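Home | Visits | Notes | Contact

A day at the Wilum bedding mill
25 Feb 2022

I have slept under duvets all my life and I never asked myself how one is made. So when the mill in Wilum opened its doors to visitors, I took the early bus from Skisavcombe and arrived at 11, with cold hands and a notebook.

The tour began in the filling hall. Feathers and down come in big sacks and are washed before anything else happens. Our guide explained that the heavier feathers fall first in a tall chamber with moving air, and the light down travels over the wall to the next one. I could have watched it for an hour. The air was very dry and I sneezed many times, but I was not alone in this.

Next came the sewing floor. A duvet is sewn in closed squares, so that the filling does not walk to one end. The covers are woven by Pintér, a family firm in the next valley, and the cloth must be so tight that a feather cannot push through. We were allowed to try with a needle — it made a small dry sound going in.

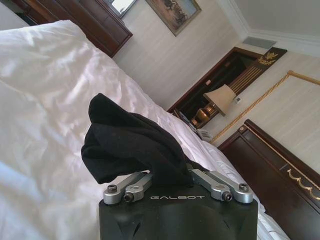 What I liked most was the talk about care at home. I have always washed my duvet too seldom and dried it too fast. The mill advises a large machine, little soap, and a slow drying with pauses, in which you shake the duvet by hand. It should hang in fresh air for one day before it goes back on the bed. Mine never had such a day.

The mill makes 2000 duvets in a good week, and in June it makes fewer, when half of the people there repair the machines.

At the end there is a small shop. I bought a pillow from the Biturlow line, which was not cheap, and carried it home on my knees. The ticket costs 5 and includes tea. The stairs to the sewing floor are steep, and there is no lift — please think of this if you go with older parents. My bus back was late, and I had already read the washing label twice.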